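Print this page | E-mail this page

Dark Laundry: Frequently Asked Questions

By Chantal Dhillon
2022-10-08

These are the questions our laundry counter in Rasdale gets most often on black and navy clothes. Prices and drop-off hours are on the main page.

Why does my black T-shirt look gray after a few months?

Two things are usually going on. Some dye has washed out, and the surface of the cotton has roughened. Rough cotton scatters light and looks paler than it is. Turning the shirt inside out before washing helps with the second problem. Cold water helps with the first.

How cold is cold?

Use the coldest setting on your machine. In February the tap water in Rasdale is cold enough that powder detergent may not dissolve fully. If you see white streaks, switch to liquid or dissolve the powder in a jug of warm water first.

Does vinegar or salt set the dye?

No. The dyes used on most store-bought cotton were set at the factory, and neither one will fix them again at home. A little white vinegar in the rinse can clear detergent residue, and that alone may make a shirt look darker. Never mix vinegar with bleach.

Can I put dark clothes in the dryer?

You can, on low. Take them out while the seams are still slightly damp and hang them up indoors. Full drying on high heat wears the fibers and shrinks most jersey.

How should I fold dark cotton so it doesn't show lines?

Lay it flat, smooth it with your hands from the middle outward, and fold it as few times as your shelf allows. Sharp creases that are rubbed again and again go pale before the rest of the cloth does. Change where the fold falls each time.

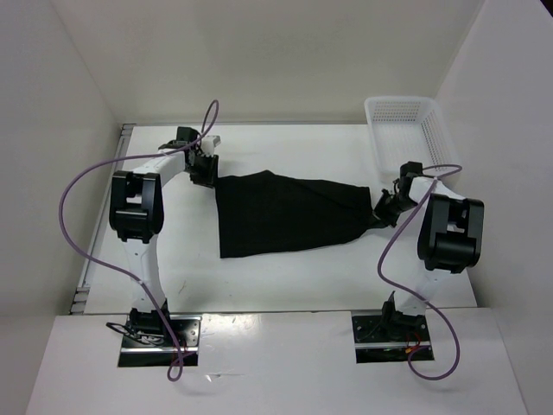
Otus wrote in to say that rolling works better than folding for him, and that his oldest black shirts have no pale lines at all after years in a drawer. Rolling is fine if the drawer isn't packed tight.

How do I keep lint off?

Wash dark items apart from towels and fleece. Empty your pockets, clean the dryer screen before every load, and don't fill the drum more than three-quarters full. For lint that is already there, a damp sponge pulled in one direction picks up most of it.

Can a faded shirt be dyed again?

Cotton, linen and rayon take home dye well. Polyester needs a different dye and a lot of heat. The stitching on many cotton shirts is polyester, so expect the seams to stay the old color. We charge 22 dollars per garment for re-dyeing and don't accept wool or silk.

What if a dark item bled onto something light?

Keep the light item wet and wash it again by itself. Don't put it in the dryer until the stain is gone.

This site uses cookies to remember your settings. By continuing to browse, you accept our cookie policy.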